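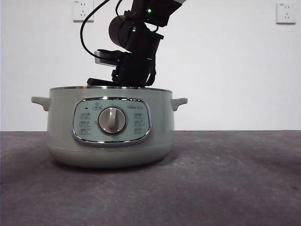 Electric cooking pot, pale sage green

Nidholm One-Pot Recipes

A collection of 3176 short recipes for electric pots, rice cookers and single hot plates, in plain text with a small set of tags. The recipes were written by people cooking in dorm rooms, rented rooms and small apartments in and near Zaston. They were handed in on paper, typed up, cleaned and tagged.

Version date: Friday, May 29, 2026

Contents

recipes.tsv - one recipe per row, tab separated, UTF-8
ingredients.tsv - one ingredient line per row, linked by recipe_id
units.tsv - lookup table for household measures
testset.txt - recipe_id values held back for testing
CHANGES.txt - what changed between versions
LICENSE.txt

What a recipe looks like

Each row in recipes.tsv has these columns:

recipe_id: a number with leading zeros. Numbers are never reused. If a recipe was removed, its number stays empty.
title: as written by the person who handed it in. Spelling is kept.
appliance: pot, rice_cooker, hot_plate or unknown.
servings: a whole number, or blank.
minutes: total time in minutes, or blank. This includes soaking only if the writer included it.
steps: the full method in one field. Line breaks are written as a vertical bar.
diet: none, vegetarian, vegan or unclear.
source_form: card, notebook or loose_sheet.

Example row, with the tabs shown as semicolons:

00412; Lentils with carrot; pot; 2; 30; Rinse lentils.|Put in pot with carrot, water, salt.|Low until soft.|Lemon at the end.; vegan; card

The title column is the messiest one. There are many rows called "soup" and several called "rice (good)". We thought about writing better titles and decided against it. If you need unique names, join title and recipe_id.

Ingredients

ingredients.tsv has recipe_id, line_no, amount, unit, item and note. Amounts are decimals, so "half a cup" is 0.5 with the unit cup. Where the writer gave a range, such as "2-3 potatoes", we kept the lower number in amount and put the whole range in note.

Household measures are the hard part. Writers used mugs, ladles, handfuls, rice cooker cups and "the small bowl". The units table gives a metric value only for measures that have a fixed size. A rice cooker cup has one. A handful does not, and its metric column is blank. Please do not fill these blanks with zero.

Water is often missing. Many writers say "cover with water" and leave it there. These lines have item = water, a blank amount and "cover" in the note column.

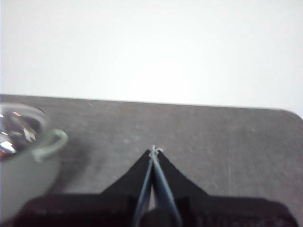

Heat settings have the same problem. Some pots have two levels, some have a dial, some have buttons with names like porridge or stew. The steps field keeps whatever the writer put down. We have not tried to turn "low" or "the second button" into watts or degrees, and there is no column for it. An earlier draft had a heat column with three values, but the two people tagging it disagreed so often that it was dropped.

How the text was prepared

1. Sheets were typed by hand. Scanning software did poorly on pencil.
2. Names, phone numbers and room numbers were removed. Where a name was part of a title ("___'s noodles"), it was replaced with three underscores.
3. Typed text was run through Tudose, our cleanup script, which fixes stray spaces, curly quotes and mixed fraction styles. It does not touch spelling.
4. Near copies were grouped with Clusteo. A person then looked at each group and kept every version that differed in ingredients or order of steps.
5. Diet and appliance tags were added by hand, with a second reader checking. When the two could not agree, the tag is unclear or unknown.

Step 4 means there are still recipes that look almost alike. Egg fried rice, tomato and egg, and instant noodles with something added make up a large part of the collection. That is what people handed in.

Languages

All steps are in English, but many writers used words from other languages for ingredients and dishes. These were left as they were, including mixed spellings of the same word. A search for one spelling will miss the others.

Test set

testset.txt lists 58 recipes. They were picked by hand to cover each appliance, each source form and some of the odd cases, such as recipes with no amounts at all. The list is too small for fine comparisons and was meant for checking that a parser does not fall over. Please leave these rows out when training anything.

Known problems

Times are guesses. The values in minutes bunch up at round numbers, and 30 is the most common by far. Any recipe marked longer than 90 was checked against the paper again, and some of the long ones turned out to be overnight soaks.

Servings are blank more often than filled. People cooking for themselves rarely wrote it down.

The appliance tag depends on what the writer said. "Pot" may mean an electric pot or an ordinary one on a hot plate. If the steps mention a plug, a lid light or a button, it was tagged as pot. If nothing in the text settled the matter, it is unknown.

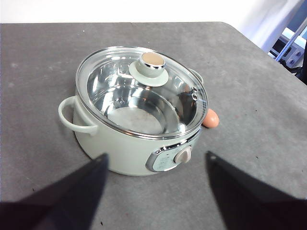 Salt is listed in the ingredients table only when it appears in the writer's own list. If it turns up for the first time in the steps, it is only in the steps. The same goes for oil and pepper. This matters if you plan to work out nutrition values, and we would advise against doing that with this data in any case.

Food safety was not reviewed. Some recipes leave cooked rice or beans on warm for many hours. Do not put the steps in front of cooks without someone reading them first.

Good uses

Ingredient parsing, unit handling, search, teaching basic data cleaning, and looking at how people write instructions for themselves. The short rows are handy for classroom work, and the whole thing opens in a spreadsheet. Set every column to text on import or the leading zeros in recipe_id will be lost.

Uses we do not recommend

Diet planning, allergy filtering, or claims about what people in Zaston eat. The sheets came from people who chose to hand them in, mostly in January, and soup is heavily represented for that reason. The diet tag is based on the listed ingredients alone. A vegan tag says nothing about the brand of stock cube.

License and citation

Free to use and change, with credit. Cite as: Nidholm One-Pot Recipes, 2026. If you publish a changed version, please give it a different name and say what you changed.

Corrections

Send the recipe_id, the column and the text you think is right. We check against the paper before changing anything, so replies can be slow. Spelling in titles and steps will stay as written, unless the mistake was made in typing.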